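From: Filtton Sewing & Mending list
Date: 4/14/25
Subject: Re: boxes for the loaner kits

> We still have no decision on containers for the loaner kits. The old
> cookie tins are rusting at the seams and two of them won't close.
> Clokberg has a plastic box with a handle and a hinged lid, comes in
> pink or gray. Has anyone on the list used one? Would it hold the
> full kit, shears included? I would like to order before June.

I bought one of these in pink last month for my own supplies, so I can answer some of this.

The full kit goes in, but the 60-inch tape has to be rolled tight and the shears have to lie corner to corner. I put the shears in first, then the pincushion and the thread, then the envelope of needles on top. If you put the thread in first the lid will not latch. The 40 bobbins we talked about adding will not fit unless the darning egg comes out. I would leave the darning egg out. It was borrowed once all last year.

The lid goes all the way back on its hinge, so it takes up twice the table space when it's open. On the small tables in the Ghumman room that could be a nuisance with two people sharing.

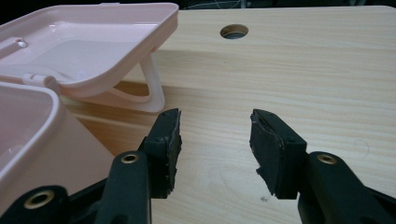

What I do like is that the lid is hollow on the inside and has a raised border. I drop my pins and spare buttons in there while I work and they stay put. With the tins they ended up on the floor.

The handle is fine for carrying to the car. I have not tried it with anything heavier than the kit. I would still put the labels on the lid, the way we did with the tins, and write the kit number on masking tape inside as well. The paper labels peel.

As for color, I'd go with pink for the hand sewing kits and gray for the mending kits. People take the wrong one now and we don't find out until it comes back.

We have 594 dollars left in the supply fund. Please check the current price and the shipping before ordering, I paid for mine at the counter.

Also, whoever has the key to the Ghumman cupboard, the tins can go out with the metal recycling once they're emptied. Keep the one with the good lid for chalk.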